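# The Yellow Shirt
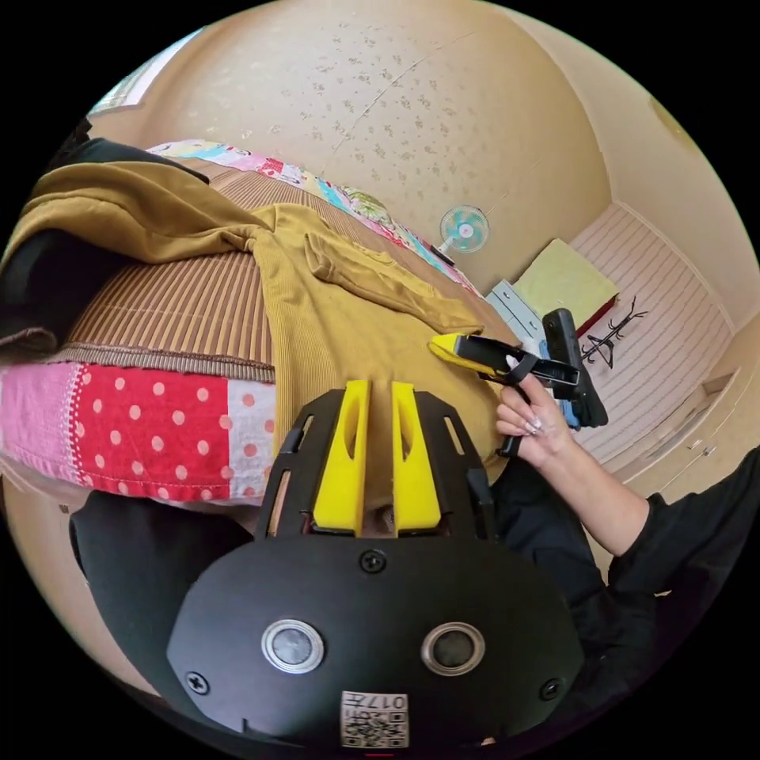
*Zallska Writers' Circle - short fiction, August 7, 2023*

The job was folding. She had a list of garments, two grippers, and a stranger's bedroom until five o'clock.

The company was called Trimska. It paid by the accepted example, and an example was one garment, picked up from wherever it had been dropped, folded, and set down. Trimska rented bedrooms by the day from people who were out at work. The rooms had to be lived in. In February they had tried a warehouse with 6 identical beds, and the model they got out of it could fold a shirt on a gray mattress under white lights and could do nothing at all in a house.

She read the number off the sticker on the left gripper, 017, and typed it into the tablet. Then she tightened the strap across her fingers and said the word "start" out loud. She didn't have to say it. She had started doing it in her second week and now her hands waited for it.

She had put the yellow corduroy on the mattress with the olive jacket lying at the far end, one sleeve out. The sheet called that "moderate clutter." She moved in on the collar.

The trick with corduroy was to pinch shallow. If you took too much, the fingers closed on a thick roll of cloth and the whole shirt came with you. If you took too little, it slid. She pinched, lifted, brought the near side over, and let go. She did the other side. She folded the bottom up to the collar and set the bundle down square to the stripes.

"Stop," she said.

The tablet thought about it and turned green. She shook the shirt out, dropped it from shoulder height, and looked at how it had landed. Then she did it again.

By eleven she had done 134 and the backs of her hands ached. She sat on the floor against the drawers and drank her coffee. The owner had left a note on the kitchen table that said to help herself to anything except the cake. The rest of the note was about the quilt.

*My aunt made it,* the note said. *You can move it but please put it back with the red part hanging down on the side. She liked the red part to show.*

She had not moved it. She got up on her knees and looked at the stitching where the polka dots met the next panel. It was fancy work, more than the seam needed. She thought about the aunt, who had probably folded a great many shirts and had never once been asked to show anyone how.

Her own grandmother had folded sleeves last. Everybody else she knew folded them first. The Trimska guide had no opinion. It said the worker should fold "in a natural manner," and there was a page on lighting and two pages on keeping the sensors clean.

In the afternoon the supervisor called from the Pomare office.

"Your numbers are good," he said. "Can I ask you about the sleeves?"

"What about them?"

"You do them last."

"Is that wrong?"

"No. It's just that you've got 2,661 accepted in the set now, and the others on your route have a lot less. The test arm started doing it this morning. Sleeves last. We put a new shirt in front of it and it left them out to the sides until the end and then tucked them both under."

She looked at the yellow shirt. It had landed with the collar folded over on itself.

"Tucked them under how?" she asked.

"Under. It lifts the whole thing a little and sort of sweeps them in. We weren't sure if it was a mistake."

"It isn't a mistake," she said.

"Okay. I'll write that down."

He asked if she could take a house in Balunen next week, a smaller room, with a bunk bed. She said she could. He asked if she would mix in some with the sleeves first, for variety, and she said she could do that too.

After he hung up she wiped the round windows on the front of each gripper with the cloth from the kit. She put her hand back through the strap. The light from the window had moved while they talked, and she changed the lighting entry on the tablet from "direct" to "indirect."

She did up to 20 with the sleeves first. They were fine. They all turned green. Her hands kept starting for the hem and she had to call them back each time, the way you do when you drive to a new job and find yourself on the road to the old one.

At ten minutes to five she did one more. She pinched the collar shallow and laid one side over and then the other. She brought the bottom up. The sleeves were still lying out flat on the brown stripes - the left one a little crooked - and she lifted the bundle about an inch and swept them in under it, first one and then the other, and set it down.

"Stop," she said.

She put the grippers in their case and checked the quilt. The red part was hanging down on the side. On her way out through the kitchen she turned the note over and wrote on the back that the room had been very good to work in, and that she had not touched the cake.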